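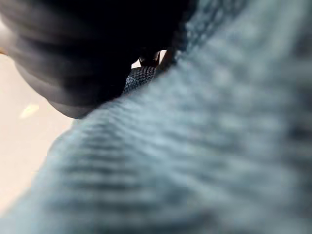

What I Learned Moving My Winter Clothes to Cold Storage (the Closet in the Hall)

August
By the Stedorura blog
4 minute read

I put off sorting my winter clothes every year until it is too late to matter. This year I did it in August, with the windows open and a fan going, and it took most of a Wednesday.

The hall closet in this apartment is narrow and deep. The previous tenant left a rod across the front and nothing else, so the back half was dead space. I had been stacking things there since I moved in. At the bottom of the stack was a bag of scarves I had been looking for since last winter. I had already bought another scarf.

I started by pulling everything out onto the bed. That was a mistake, as it meant I had to finish before I could sleep. Next time I would do one shelf at a time.

The first thing I dealt with was moths. I had two sweaters with small holes, both at the cuff. I don't know if it was moths or the cat. I treated it as moths. Everything wool went into the freezer in zip bags, in batches, for 14 days a batch. My freezer is small and I had to eat a lot of frozen peas to make room. Some people say a few days is plenty. I had the time, so I went longer. When a bag comes out, leave it closed until it gets back to room temperature, or you get damp on the wool.

Washing came next. I used to take sweaters to the cleaner on Doucette, but they raised the price to $9 each and I have a lot of sweaters. So I wash them in the bathtub now. Cool water, a small squirt of wool wash, and leave them alone for half an hour. I don't rub or wring them. I press the water out against the side of the tub, roll each one in a towel and kneel on the towel. Then they dry flat on a rack with another towel under them. In August they dry overnight. In January it can take three days and the bathroom smells like a sheep.

Pilling was the part I dreaded. I have tried a sweater stone, a disposable razor and a battery shaver. The razor works best but I put a hole in a good cardigan with it, so I don't use it anymore. The battery shaver is slow and loud and I trust it. The trick is to lay the sweater on something flat and hard, pull it smooth and not push down. I did the underarms and the sides, where the bag strap rubs, and left the rest.

Then storage. I had been using vacuum bags, the kind you flatten with a vacuum cleaner hose. They are good for comforters. I stopped using them for sweaters after one came out with a crease across the chest that took two washes to relax. Now I use cotton bags with a zipper. I bought a set from Windier and they are fine. The zippers stick at the corners. They hold up to five sweaters each if you fold them in thirds, fewer if they are thick.

I fold everything knitted. I used to hang it, and I have a long gray dress that is now a very long gray dress. Coats get hung, on wide hangers, with the pockets emptied. I found a grocery list, two lip balms and a parking ticket I am fairly sure I paid.

For the back of the closet I bought a set of wire shelves, 21 inches wide. The box said no tools needed. I needed a mallet. The brand is Collosia and I would buy it again, but check your closet depth first, because mine sticks out past the door frame by the width of a finger and the door only closes if you lean on it.

The order on the shelves is simple. Heavy things are on the bottom, and what I will want first is at eye level. In practice that means two light cardigans and a rain jacket. I wrote the contents of each bag on masking tape and stuck it to the front. I used a pen that smeared, so I did it again with a marker.

I gave away one full bag. Most of it was things I kept because they cost a lot. One was a turtleneck I paid $50 for and wore twice, and it itched both times. It went to the donation bin behind the library with the extra scarf.

I still have the boots to do. They are in a pile by the front door and need new laces and some kind of conditioner - I'm still reading about which one. The hats are also not sorted. They are in a pillowcase on top of the shelves for now.

Recent posts
Why I stopped ironing pillowcases
Fixing a closet door that won't stay shut
Bathtub laundry, part one
A cheap way to keep shoes off the floor
Peas, four dinners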